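**Taking a Year 6 class to the robot open day at Listisstead, worth it?**

Posted in Days Out and Excursions

We have the option of a Saturday visit to the Marchetti building at Listisstead for the robotics open day in February. It would be my class plus whichever parents can come, 30 of us all up. I rang and they said there is a clothes handling demonstration and a few static displays. I'd like to know from anyone who has been whether the kids can get close enough to see anything, how long it takes, and whether there is somewhere to eat lunch. One of my students uses a wheelchair, so I'm also interested in the parking and the doors. The website has a map but no detail.

Marta Kravchuk

---

**drolenroad**

Went last year. It was alright. Parking is shocking, get there early. There is a sausage sizzle but they only take cash.

---

**Ilham Jugah**

I went with my two (nine and twelve) and stayed until early afternoon, so I can answer most of this.

Getting in: use the Prirlow Street entrance. The front doors have steps. The side entrance is level and there are accessible bays right next to it, but they were full by 10, so ring ahead and ask them to hold one. The general car park is gravel and a 300 metre walk away. If you are coming by bus, the 337 stops across the road, though check the weekend timetable as it is not frequent.

Groups: they take people through the demonstration room in small lots and each lot gets a set time. With your numbers you would be split into 3 groups. Book the times when you book the visit or you will be standing in the corridor. The displays in the foyer are mostly posters and a parts cabinet. My older one read everything, the younger one was done in five minutes.

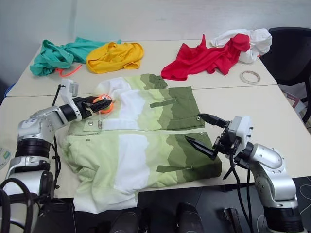
The clothes demonstration is the main reason to go. You stand behind a rope on the far side of the room and a staff member talks while the arms work. It is slow, so warn the kids about that. Shirts and towels are fairly dull to watch, and jackets are better. A jacket like the green and white one, lying sideways with the zip running across the table and a pocket flap on either side of it, gives the arms a lot more to deal with than a flat piece of cloth. The kids in our lot asked good questions about the grippers and got proper answers. Ask your lot to save questions for the end, the presenter loses her place.

Lunch: there are picnic tables under cover at the back, no booking needed. Water bubbler next to the toilets. The accessible toilet is on the ground floor past the foyer.

I'd allow two hours for a class. Hats if it's hot, there is no shade between the bus stop and the building.

---

**Marta Kravchuk**

Thanks Ilham, very helpful. I've rung again and they will hold one of the bays for us. Still waiting to hear back on the group times.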